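Toy Storage: One Box, One Mat, One Sofa
Gallery by Tane Doolan
August 10, 2022

I don't believe in toy storage. I've bought enough of it to have earned the opinion. Back in January I got the Drekurard stacking drawers, which came with 126 stickers for labeling what goes where, and within a week the drawers held socks and the stickers were on the side of the fridge. Before that it was the Clovano hanging net, which sagged, and which my youngest figured out how to empty with one pull.

So when a cousin in Hovenbridge told me that all anybody needs is a plain open box per room, I was ready to be annoyed. She is one of those people whose living room looks the same at four in the afternoon as it does at nine at night. I said fine, one box, no lid, no labels of my own, and we would see.

This page is the living room. There was supposed to be a hallway page too, but the hallway went back to being a hallway (shoes, mostly) before I got to it.

The rule we settled on is that small hard toys live in the box and soft toys live on the sofa. I did not come up with that. It's what was already happening, and I've given up fighting things that are already happening. Books are a separate argument and they aren't covered by any of this.
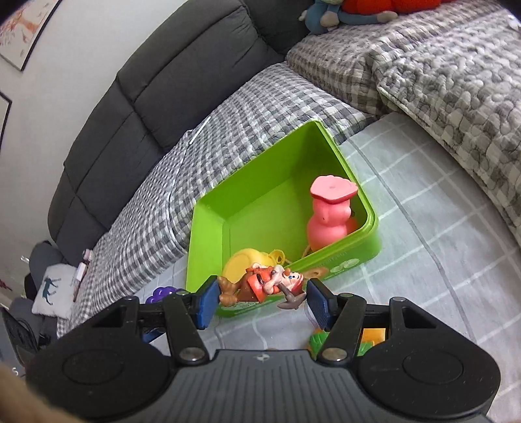

The box is lime green and it has no lid. My cousin swears by this. Her theory is that a kid will drop a toy into an open box but won't lift a lid to do it. I think a kid will drop a toy wherever the kid happens to be standing, and the grapes and the green and orange thing across from them in the toy world have spent a lot of this summer on the floor. Play food never makes it home. I'd bet money on that in any house.

What I'll give the open box is that you can see what's in there. The pink one with the mushroom cap is the favorite for reasons I can't get out of anybody. We have called it a pig and we have called it a bear, and it has been sent to bed as both. The yellow round one with the string loop is less popular, though it does get grabbed by the loop and swung, so I'd rather it stayed put.

The dwarf is the one I have my doubts about. White beard, red cap, tiny pickaxe. He was sold to me at the Fothergill flea market as part of a set, and I've yet to see the rest of the set. The pickaxe is exactly the kind of thing you find with a bare foot at night. If I were designing a storage system from scratch it would be a system for him and his pickaxe and nothing else.

The mat gets a better review than I expected to write. Light gray-blue with a white grid. The seller's page went on about how the grid "encourages tidy habits," and I'd like to meet the child it has encouraged. But small toys show up well against it, and that does save time at the end of the day. I had a dark rug in here before -- never again.

Then there's the sofa. Dark gray, with the gray and white checkered quilt spread over the seat and the thicker, bumpier blanket at one end. The quilt is there for crumbs. The blanket is there for whoever claims it first. The blue-gray monkey and the red plush sit up there too, and I'll admit the soft toy half of the rule works, probably for the simple reason that it asks nothing of anyone. They get sat on now and then. They've held up.

Would I tell you to buy a green box? No. Any box would do this, including the one your last storage system was shipped in. It's holding up better than the drawers did -- that's a low bar -- and I haven't had to read any instructions. Ask me again after the holidays, when the grandparents have been through.

Next gallery: the kitchen drawer with the batteries in it, if I can get it open.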